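Reference > Office Equipment > Desktop Computers > Tower Case

29/05/2020 | By Silvan Nägeli
Print this article | E-mail this article

Tower case

A tower case is an upright enclosure for the main parts of a desktop computer. It holds the motherboard, the power supply, the drives and the fans, and keeps dust and fingers away from them. Most towers open on one side, where a panel slides or swings off.

Layout

The motherboard is fastened flat against the fixed side of the case. Its rear connectors line up with an opening in the back, and the power supply usually sits in a corner beside it. Expansion slots run in parallel rows and take graphics, sound or network cards. Memory slots are long and narrow, with a catch at one or both ends. The processor fits into a square socket and is held down by a metal load plate, which is released with a small lever. On a Dell board the maker's name may be printed in white on the green surface.
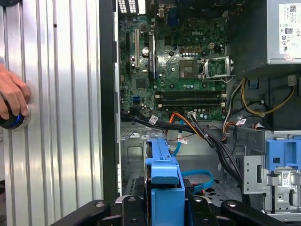 Theresia Ammann writes that readers should be told to lay the tower on its side before touching the memory or the processor, as she once bent a socket pin working on one that was standing up. She also keeps the screws from each part in a separate cup.

Servicing

The computer is shut down and the power cord is unplugged before the panel comes off. Memory is pressed in evenly until the catches close. Data cables have small plugs that fit one way only and should be pulled by the plug, never by the wire. With the load plate raised, the contacts in an open socket are easily damaged, and the plate is best left closed when no processor is being fitted.

See also: Motherboard; Power supply; Expansion card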